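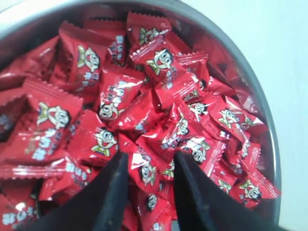
Ob man von so vielen Milchbonbons nicht irgendwann genug habe, wurde ich unter dem letzten Beitrag gefragt, und ob die nicht furchtbar an den Zähnen kleben. Zur zweiten Frage: ja, ein bisschen, wenn man zu früh zubeißt, was ich immer tue. Zur ersten fällt mir nach all den Jahren noch kein Abend ein, an dem ich genug gehabt hätte.

Ich habe sie damals durch Zufall kennengelernt, in einem kleinen Laden in der Savska, in den ich eigentlich nur wegen Reisessig gegangen war. An der Kasse lagen die roten Päckchen mit dem grinsenden Jungen drauf, und weil ich kein Wort von den Schriftzeichen lesen konnte, habe ich einfach eines mitgenommen (und bin auf halbem Weg zur Straßenbahn wieder umgedreht, um mehr zu holen). Seitdem gehören sie bei mir zum Herbst wie bei anderen Leuten die Spekulatius, und spätestens im September kommt die Schüssel aus dem Schrank.

Die Schüssel

Zur Schüssel muss ich kurz ausholen. Sie ist rund, aus Metall, am Rand ziemlich matt, und ich habe sie vor einer halben Ewigkeit im Trödel bei Jayawardena gefunden, zwischen Kuchenformen und einem Fonduetopf ohne Gabeln. Eine Zeit lang habe ich darin Salat gewaschen. Dann kam eine schöne Holzschale ins Haus, die Schüssel wanderte nach hinten, und erst durch die Bonbons hat sie wieder eine Aufgabe bekommen. Mir gefällt sie so viel besser als ein Glas mit Deckel, denn in ein Glas muss man von oben hineinangeln, und bei einer Schüssel greift man im Vorbeigehen hinein und ist schon wieder zur Tür hinaus. Vernünftig ist das natürlich nicht!

Ich fülle sie übrigens fast bis zum Rand und schüttle einmal, mehr nicht. Früher habe ich versucht, alle Gesichter nach oben zu drehen, aber das hält genau bis zum ersten Gast.

Und der Tisch

Bevor Besuch kommt, räume ich am liebsten den großen Tisch auf. Der ist hell, so ein blasses Creme, und man sieht darauf jeden Krümel und jeden Teerand, weshalb mir beim Kauf auch alle abgeraten haben. Ich wische ihn mit einem feuchten Tuch und einem Tropfen Spülmittel ab, danach gleich mit einem trockenen hinterher, immer der Länge nach. Was sich unter der Woche dort ansammelt, kommt in die Kiste von Clutura, die unter der Bank steht: Post, Kabel, der Katalog, den ich seit 14 Tagen zurückgeben will. Sortiert wird später. Schon das Wischen macht mir gute Laune, ich könnte danach jedes Mal noch eine Weile mit dem Tee davorsitzen und gar nichts hinstellen. 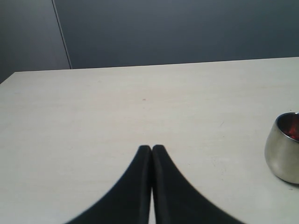
Was mit den Papierchen passiert

Die roten Hüllen knistern so schön, dass ich sie nur ungern wegwerfe. Ein paar besonders glatte habe ich zwischen zwei Buchseiten gelegt und als Lesezeichen verschenkt. Der Rest landet in einem Schälchen daneben, das ich abends ausleere, sonst finde ich die gezackten Enden noch am nächsten Morgen in den Sofaritzen. Wer eine bessere Idee dafür hat, schreibt sie mir gern in die Kommentare. Ich brühe jetzt erst einmal frischen Tee auf.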